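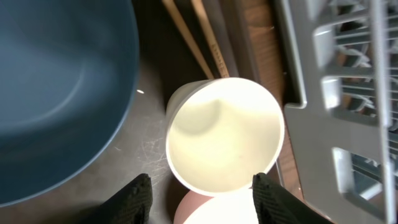
I'll start with fingertips, as they ate most of my February. When we put the Purnon gripper on the Aksoy arm I assumed the motor would be the thing to argue about, and I had a whole slide on it (gone now, you're welcome). Then we gave it a washing-up job and the questions all moved to the last bit of the finger. Take the pale cup, with a black fingertip on either side of it and that big blue bowl close by on the left. The gap you've got for a finger there is a lot smaller than it looks when you're stood at the counter with a mug of tea, planning the run. From the wrist camera you can see it properly, which is my first plug for wrist cameras – there'll be more.

So, what we compared. Two sets of fingertips, the textured black ones and the smooth Sisavden ones, same arm, same controller, same crockery. We did 300 grasps in all, split evenly. I moved things between goes, never by much, just the amount a person would nudge them without thinking.

(Pause here, ask who's used the Sisavden tips. Usually a couple of hands.)

The smooth ones are lovely on flat things. On a curved rim they skate, and you hear it before you see it, a sort of squeak. I lost 13 grasps that way and only 2 with the textured pair, and one of those was me leaning on the table.

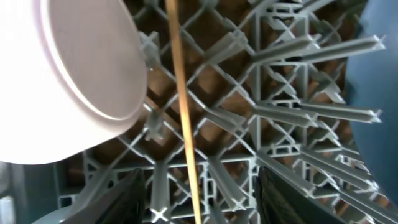 Racks are where it gets fiddly, though. All those prongs sticking up, and a finger has to come down between them without catching. We tried the Skaltgate controller's soft mode for this and I do like it – it gives a little when it touches something, so you get a bump and a rethink instead of a crunch. It's slow, mind. You could make toast.

Thin sticks are still my least favourite thing to pick up. Close too early and the stick rolls, close too late and you're pinching the rack as well. If anyone's got a good trick for chopsticks, grab me at the break, I mean it!

Next slide is the camera mounts. Skip the cable photo if we're past twenty to.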